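# Used rack server as a home box: am I about to do something dumb?

**plinth_and_dado** wrote:

My office is clearing out a closet and I can have a retired Veltden rack server for $280, rails included. I want one machine for family photos, backups and a bit of tinkering, and my wife wants it to be quieter than the dishwasher.
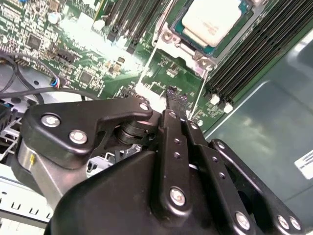 Anyway, the sensible half of my brain says buy a little desktop and move on. The other half has already cleared a shelf in the hall closet and measured it twice. Has anyone here lived with one of these in an apartment? I mean lived with it, past the honeymoon.

---

**Quiambao** wrote:

I had one for two years. It sounded like a hair dryer with a grudge. At boot the fans go to full speed, so every power blip at 3 a.m. becomes a household event.

Mine also heated the closet nicely. Great for drying mittens, less great for the drives.

---

**soffit** wrote:

> It sounded like a hair dryer with a grudge.

Only if you leave the fan profile on the factory setting. Go into the management page, pick the low acoustic option, and it settles down to a hum. My cat sleeps on mine. The cat is deaf, but still.

---

**Quiambao** wrote:

I changed the profile. It went from hair dryer to smaller hair dryer.

---

**mitiku_a** wrote:

Before anyone talks about noise, look at the power bill. Plug it into a cheap watt meter for a full day before you hand over any money. These things were designed for a building where somebody else pays for electricity.

Also check:

- whether it will take ordinary drives or sulks about ones without the vendor's label
- whether the remote management needs a license that stayed with the company
- whether both power supplies work, by pulling one and then the other
- how deep it is with the cables plugged in, which will be more than you measured

Mitiku Alemayehu, still paying for a lesson

---

**plinth_and_dado** wrote:

Mitiku, I did not measure with the cables in. I have now. The closet door has opinions.

The license thing I'll ask about in the morning. Our IT guy's answer to most questions is "it should be fine," and I've learned to hear that as a forecast.

---

**tin_lunchbox** wrote:

Contrary view: buy it. $280 for that much memory and error correction is a bargain, and you will learn more in a month than you would in a year with a tidy little Zultel box that has one button. I've run mine since September in the garage. Yes, the garage. Put it where people aren't.

---

**soffit** wrote:

He said apartment.

---

**tin_lunchbox** wrote:

Some apartments have garages.

---

**plinth_and_dado** wrote:

This one has a parking space, outdoors, under a tree.

---

**Quiambao** wrote:

Good airflow, at least.

---

**mitiku_a** wrote:

I'd push back on "you'll learn more." What I learned was how to order fans. If the goal is family photos, the number of interesting things happening inside the machine should be very low. Get a small used desktop, put 2 drives in it, mirror them, and keep another copy at a relative's house. The mirror is not a backup, and I'll repeat that until I'm banned.

---

**tin_lunchbox** wrote:

Fine advice for photos. He also said tinkering. You can't tinker with a beige rectangle.

---

**mitiku_a** wrote:

I have a beige rectangle in pieces on my desk right now.

---

**plinth_and_dado** wrote:

Update. The license stayed with the company. IT guy has come down to "make me an offer," and my wife has asked to hear it run before it crosses the threshold, so we're borrowing it for an evening. I'll bring the watt meter. If I go the desktop route instead, does anyone have feelings about the Dratex minis?

---

**soffit** wrote:

Mine's been fine. The cat won't go near it, no warmth.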